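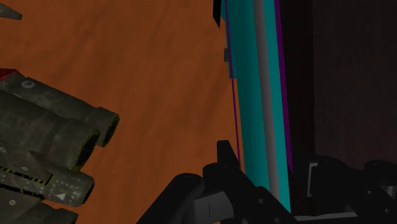
Gado Channel Irrigators' Group
Minutes of winter meeting

Held 22 June 2025 at the Wokell hall. Opened 10.05 am.

Chair: Leonora Macaraeg
Minutes: Ye-ji Hong

Quorum was confirmed. Apologies were received from the holders of outlets 9 and 17. The outlet 17 holder has lodged a proxy with the chair, limited to item 5.

1. Previous minutes

The March minutes were accepted with one correction. Under item 3, "upstream of the siphon" should read "downstream of the siphon". The leak recorded there is on the Wokell side. Ye-ji Hong to amend the filed copy.

2. Season summary

Total delivered through the main offtake was 1,323 megalitres, as read at the head meter. The sum of the outlet meters was lower, as expected, the difference being seepage, evaporation and meter error. The meeting discussed how much of the difference belongs to each. No agreement was reached. Leonora Macaraeg noted that the split cannot be worked out from existing readings, as there is no meter between the head and the siphon.

Outlets 4 and 11 were shut for part of the season for gate seal replacement. Their readings for that period are estimates based on the gate log and are marked with an E in the delivery table. One member asked that estimated readings be shown in a separate column. Agreed.

The order lead time stayed at three days. Two late orders were accepted in March during the hot spell, both on the condition that the downstream users were telephoned first. The members concerned confirmed that they had been.

3. Channel condition

The channel was walked from the offtake to the tail drain after the water was let down. Findings as reported:

Offtake to bridge: lining sound. Weed on the north bank, light.
Bridge to siphon: cracking at the waterline over 88 metres, mostly on the outside of the bend. Three panels have lifted at the joint.
Siphon: inlet screen bent at the lower corner. Silt in the barrel not measured, access being unsafe without the pump.
Siphon to tail drain: earthen section. Bank slumped in two places where stock have crossed. Fence down at the second.

It was moved that the lifted panels be replaced before the channel is refilled and that the remaining cracks be cleaned out and sealed. Carried.

A question was raised about whether sealing should go ahead in cold weather. The sealant data sheet gives a minimum surface temperature, which the channel does not reach on most mornings at this time of year. Work to be done after midday, north-facing side first. If the surface is damp the crew is to stop. The contractor has been told this.

The stock crossings are on private land. The landholder was present and undertook to repair the fence. The group will supply the clay and the use of the small roller. It was noted that the roller needs a new drawbar pin.

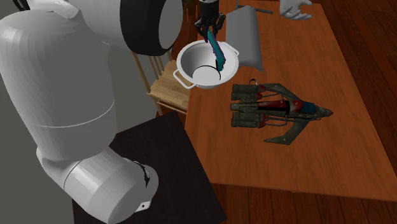 On the siphon, the meeting agreed that the screen be taken out and straightened if possible. If the frame has cracked at the weld, a new one is to be made to the same drawing but with heavier flat bar along the bottom edge. Bar spacing is not to change. The closer spacing trialled some years ago blocked within a day and lifted the upstream level enough to wet the road shoulder.

Silt depth to be measured once the barrel has been pumped down. The hire pump is booked with the panel work so that the one delivery charge covers both jobs.

4. Meter replacement

Two quotes have been received for replacing the oldest outlet meters. Mwaipopo has quoted on the Heteo magnetic unit in the 200 mm size, installed and tested. The second quote is for supply only and does not include the flanges.

Points raised:

(a) The Heteo unit needs a straight run of pipe ahead of it. Outlets 2 and 6 do not have this. The bend at outlet 6 could be moved. The one at outlet 2 sits under the track and could not be shifted without closing access.
(b) Battery life depends on how often readings are sent. Members preferred one reading per day outside the watering season and hourly readings within it.
(c) The present meters read in kilolitres and the order sheet is in megalitres. Errors in converting have led to two billing corrections this season. New meters to be set to megalitres with three decimal places.
(d) The old meters remain the property of the group. Any that test within tolerance will be kept for spares.

Moved that Mwaipopo be asked for a revised quote excluding outlet 2, with the pipework at outlet 6 shown as its own line. Carried, one against. The member against asked that the reason be recorded: the supply-only quote had not been compared on equal terms. The chair accepted this and will ask the second supplier for a price with flanges before any order is placed.

5. Annual charge

The fixed charge is now $73 per outlet per quarter. Leonora Macaraeg put forward two options: hold the charge and draw the panel work from the reserve, or raise it from the next quarter. Several members preferred to wait for the revised meter quote. One pointed out that the reserve had been set aside for the siphon and should not be run down before the silt is measured.

Moved that the charge be held for the coming quarter and reviewed at the next meeting. Carried, including the proxy for outlet 17.

6. Other business

Outlet 13 has a new padlock. Keys are with the chair.

The gate log book is nearly full. Ye-ji Hong to order another of the same ruling — the last one had no column for the time of closing, and entries were written in the margin.

Members are reminded that orders left as a voice message are not treated as received until they have been called back.

7. Actions

L. Macaraeg: revised quote from Mwaipopo; price with flanges from second supplier; confirm pump hire.
Y. Hong: correct March minutes; separate column for estimated readings; order log book.
Outlet 8 holder: drawbar pin for roller.
All: clear weed within two metres of own outlet before refill.

Closed 11.50 am. Next meeting to be called once the silt measurement and both quotes are in hand.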